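Home Projects Archive About Contact
Search this site...
12 shares 3 comments

Hand Washing and Water Use in Shared Student Kitchens
Project report, Housing and Environment module

1. Background

Most students who move into shared housing have never paid a water bill. In the two houses we looked at, on Perneck Street and Lenihan Road, water is included in the rent, so there is no monthly number to look at. We wanted to find out how much water goes into washing dishes by hand and whether a simple change in routine would lower it. Neither house has a dishwasher.

A light blue plate on the table:

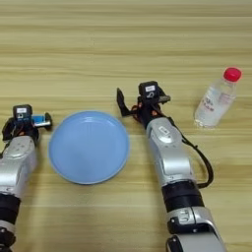
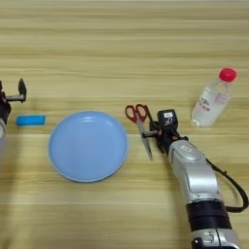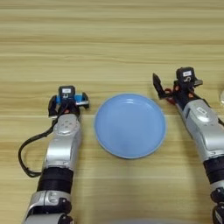 The project ran for four weeks in April. The first two weeks were a baseline, when residents washed up the way they always had. In the last two weeks they were asked to follow a set routine, described in section 3.

2. How we measured

Both kitchens have a single mixer tap over a steel sink. We fitted a Zamitex flow meter between the shutoff valve and the tap on the hot and the cold side. The meters show a running total in liters. Residents wrote down both totals before and after each wash on a sheet taped inside the cupboard door.

The sheet was the weak point of the method. On Perneck Street it got wet in the first week and three lines could not be read, so those washes were dropped. After that we put the sheet in a plastic sleeve and tied a pencil to the handle. On Lenihan Road the entries were complete, but people sometimes filled a kettle or a saucepan in the middle of washing up and did not note it. We asked them to use the bathroom tap for the kettle during the second half, and most of them did.

We did not try to measure how dirty the dishes were. A pan with burned rice in it counts the same as a cereal bowl in our results. We thought about a scoring system but could not agree on one that residents would fill in correctly late at night.

3. The routine

The routine was short. Scrape everything into the food waste first. Fill a bowl with hot water and one squirt of Nallola dish soap, wash glasses first and greasy pans last, then rinse in a second bowl of 500 milliliters or more, changed when it gets cloudy. The tap stays off between steps.

Some residents did not like rinsing in a bowl. They said it left soap on the glasses -- and with the amount of soap they were using, it did. We went back and showed them what one squirt meant, and the complaints stopped on Lenihan Road. On Perneck Street two people kept rinsing under the tap. We left their washes in the results.

4. Results

Water per wash went down in both houses. The drop was larger on Lenihan Road, where the baseline was higher and people often left the tap running while they talked or cooked. Nearly all of the saving was in hot water. Cold water use hardly moved on Perneck Street, which fits with the tap rinsing.

The number of washes also went up slightly in the second half. Filling a bowl seems to make people wash their own things sooner, but it may also have been that coursework was lighter then and more people ate at home.

5. Problems and next steps

Two houses are not enough to say anything about student housing in general. Residents also knew they were being measured, and the meter is easy to see from the sink. If we did this again we would use meters that log on their own and put them behind the cupboard panel, with the residents' agreement.

We would also like to go back after the summer to see if anyone still uses the second bowl. The Lenihan Road house has kept theirs. The one from Perneck Street is now under a leaking radiator.

3 comments Share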